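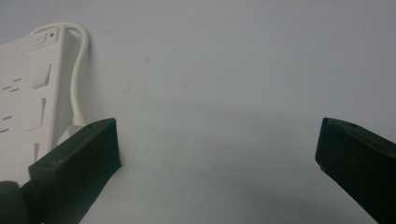
Open day at Birnitach, anyone else go?

fernhollow_48
Well, I finally made it to the April open day at Birnitach and had such a nice time that I stayed until they were stacking chairs! The part I keep telling people about is the hand-held gripper table. You squeeze the thing yourself, it records what you do, and later on an arm is supposed to learn from it. I had 10 tries and I was terrible at it (my grandson was much better, of course). Lovely patient people, and good coffee too.

pelska_mike
Glad you enjoyed it! I came over from Pelska and waited 41 minutes for my turn, so I was a bit grumpier by then. I also think it's a stretch to call it a robot demonstration when a person is doing all the moving. 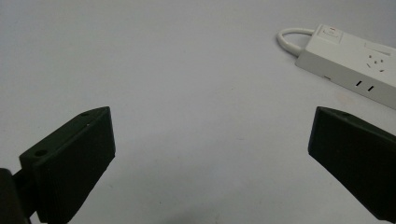
I'd have liked to see the arm do the job on its own, even slowly, even badly.

fillomel
I have to disagree with you there, Mike. The teaching is the part most of us never get to see, and I got more out of those few minutes than from the big arm at the Pavlović show, where we all stood behind a rope. Squeezing those fingers yourself, you notice how much your own hand does without asking you.

pelska_mike
Fair enough, the rope was annoying. I still say the sign at the door promised more.

fernhollow_48
The talk at 2 did cover the arm, Mike, though you may have been in line for it! I have the handout and can type it up tonight if you'd like.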